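## 5. Packing a Mixed Snack Order

This section is for the person who stands at the packing table. Before you begin, the order must be already released in Grimano and the pick list must be printed. If the list shows the word HOLD, return it to the desk and take the next one.

1. Put the pick list on the left side of the table, with the order number up.
2. Choose the carton. Code 1003 is for small orders, code 1121 is for everything that has glass or cans inside.
3. Close the bottom of the carton with 2 strips of tape, one along the joint and one across it.
4. Put heavy goods first. Bags of chips and other light goods go on top.
5. Scan each piece when you put it in, not before. The scanner gives one short sound for a correct piece and a long sound for a wrong one.

> **Note:** If the same piece is scanned by mistake two times, press **Back** and hold it until the line becomes gray. Do not cancel the whole order — the stock will not return until the next morning.

6. Fill the free space with paper. The goods should not move when you shake the carton gently.
7. Press **Finish**. The label comes out of the Ereo printer after almost 5 seconds.

> **Caution:** Do not pull the label while the printer is still moving. The cutter can be damaged, and it is not covered by the service contract with Asfaw.

### 5.1 Small foil packets

Small packets are counted one by one, also when they come from the supplier in a strip. Check both crimped ends for holes before you scan. A packet with an open end goes to the gray bin and is written on the damage sheet.
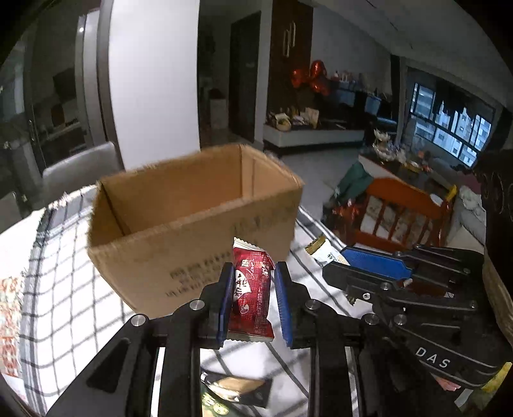 **Huw Dafis**
*Packing Instructions and Training, Rumden warehouse*

For packets with printing only in Chinese, compare the item code on the shelf label with the code in the pick list. Do not choose by color. Several flavors have almost the same red, and the customer will notice it.

8. When the last packet is in, close the top of the carton in the same way as the bottom.
9. Stick the label flat, away from the tape joint.
10. Place the carton on the outgoing shelf with the label to the front, and sign the pick list.

For returned cartons, see section 6.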